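An afternoon with the person who teaches robots to tidy up

25 April 2018

I'd been in the Ivbridge office maybe two minutes when I got handed a cup of tea and told to mind the cables. Fair enough! The person I came to meet is a teleoperator for Liew, a small outfit that trains robots to do household chores, and asked me to leave their name out ("my mom will print it and put it on the fridge").

So what does a teleoperator do all day? "I tidy up, very slowly, in somebody else's body," they told me. "I move my hands, the robot moves its hands, and the whole thing gets saved. Then we reset the room and I do it again."

And again, and again. The current project is called Dotunero, and when I visited it stood at 3,017 saved runs. I asked if they remember any of them. "The first one. It took 90 minutes of setup and then I grabbed the air next to a pillow."

I wanted to know why they don't just take the robot by the wrist and push it through the motion. They do, sometimes (they call it hand-guiding), and my host likes it for short, fussy moves. "But then my own arms are in the way of its cameras, so it's learning from a view with me all over it. When I drive from the other side of the room, it sees what it'll see later on, when I'm not there."

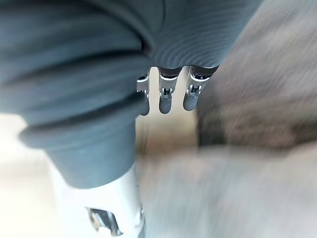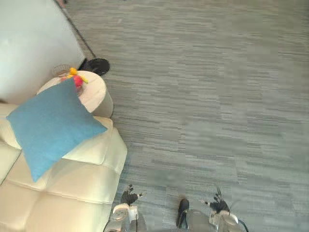

The robot's fingers up close, then the sofa corner with both grippers reaching forward over the carpet.

The hard part, I was told, is depth. You look at a sofa your whole life and never think about how far off the cushion is. "New people always stop short. I tell them to go slower than feels polite, and to let the fingers settle before they close. If you rush, it learns to rush."

Do the bad runs get thrown out? I figured yes, but no! Up to 700 of them are kept in a separate pile, mostly the ones where the operator fumbled and then recovered. "I love those. You want it to see somebody get out of trouble."

I did get a turn, and I was terrible. My shoulders crept up around my ears and I held my breath the whole time, which I'm told everyone does. My host just kept saying "elbows, elbows" and drinking tea.

Next stop is a second room at the Fodthorpe site, with different furniture, in November. "I'm already attached to this one," they said. "I know where everything is."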